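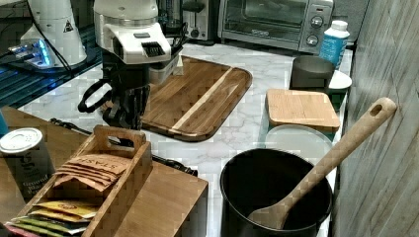

Photo: Salameh / Plorkwood Kitchen Set

Plorkwood Kitchen Set
README, version 9

Contents

The Plorkwood Kitchen Set is a collection of 401 photos of one household kitchen counter and the things kept on it. The photos were taken in July at the Plorkwood kitchen in Lurport. The set covers cutting boards, trays, mugs, small appliances, bottles, food packages and an open drawer. It is meant for work on naming and sorting kitchen objects.

Files

photos/ holds the pictures as JPEG files.
labels.csv has one row per labeled object.
classes.txt lists the 14 object classes.
changes.txt lists edits since the first version.

There are 900 rows in labels.csv. Each row gives the photo name, the class, the main color and a free text note. The note field is often blank.

Labeling rules

Cutting boards are labeled by themselves even when they sit on top of a plate. The plate gets its own row. The large dark brown board with the light diagonal stripe is "board_large" and the small square bamboo one is "board_small". Serving trays are a separate class from boards. Early versions mixed the two up, so please don't combine labels from version 8 or before with the current file.

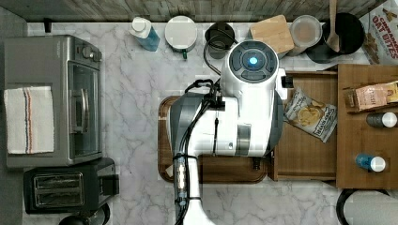
Drawers are labeled only when open. Food inside a drawer, such as a bag of potato chips, goes under "package" with "drawer" in the note field. Boxes and bags on the counter go under "package" with no note. Canisters and other containers with lids share one class. Spray bottles are kept apart from other bottles.

A toaster and a toaster oven are two different classes. A towel hanging over an oven door is "cloth", and the oven is still labeled even if the towel hides part of it.

Known problems

Clear canisters are missed in some photos.
The marble is entered as "white" in some rows and "gray" in others.
Pots at the back of the counter have no label if only the rim shows.

Use

Free for teaching and research. Credit Salameh and the Plorkwood Kitchen Set. Object names follow the Casier word list, a copy of which is at the end of classes.txt. Send label fixes as a changed copy of labels.csv with the edited rows marked in the note field.

Last edited 16th August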